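Projects > Sestcombe Kitchen > Progress reports > Second report

Sestcombe Shared Kitchen: Progress Report to the Munstead Fund

Last updated: February

This report covers the second period of the grant. The money was given to replace worn cooking and measuring equipment in the shared kitchen at Sestcombe, to relabel the storage, and to run a basic cooking course for new tenants.

Equipment

The old mixed set of cups and jugs has been cleared out. Many of the glass ones were chipped, and the markings on the older plastic ones had been scrubbed off in the dishwasher. We bought 50 replacement pieces from Bruvier, all plastic, in two orders. The first order came complete. The second was short by 2 lids, which Bruvier has credited to our account. The total for both orders was $302, delivery included, and the invoices are attached to the finance form.

We asked course members what they wanted before ordering. The most common request was a proper handle. Several people have a weak grip or arthritis and had been lifting the old beakers with both hands. The second request was for markings that would not wash away, so we chose molded ones over printed ones where there was a choice. 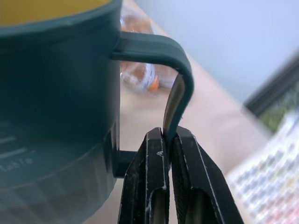
Green plastic cup with a strap handle and raised measuring lines on the side.

The raised lines are harder to read than printed ones in poor light, and they have no contrast color. Two course members told us this in the first week. We have moved the measuring area to the counter under the window and added a clip-on lamp for evening sessions. If that is not enough we will mark the most used levels with food-safe tape — this would come out of the supplies line and needs no change to the budget.

Storage

The open shelves by the door are done. Cups and jugs hang from hooks or stand on the lower shelf, and pans are on the shelf above. Labels are in large type. The tall cupboard has not been started, as the hinges need to be replaced first. The Esfahani building team has agreed to do this when they come in to fix the extractor fan, and we expect both jobs to be finished before the next report.

Cooking course

The course ran in the evenings from 6 p.m. and 19 tenants signed up. Attendance was good for the bread and soup sessions and lower for the session on reading recipes, which we put too early in the program. Next time it will come after people have cooked a few dishes. The measuring session went well with the new equipment, although we ran short of work space and had to set up a folding table in the hall.

Spending

Equipment is on budget. Storage is underspent because of the delay to the tall cupboard. We would like to carry that amount into the next period and ask for your agreement in writing.

Next period

Finish the tall cupboard. Run the course again with the new session order. Check the cups and jugs for cracks and wear, and report any that have to be replaced.

Related items
Sestcombe Kitchen: first progress report
Sestcombe Kitchen: equipment list and suppliers
Munstead Fund: guidance on carrying money forward
Esfahani building: repairs schedule
Basic cooking course: session outline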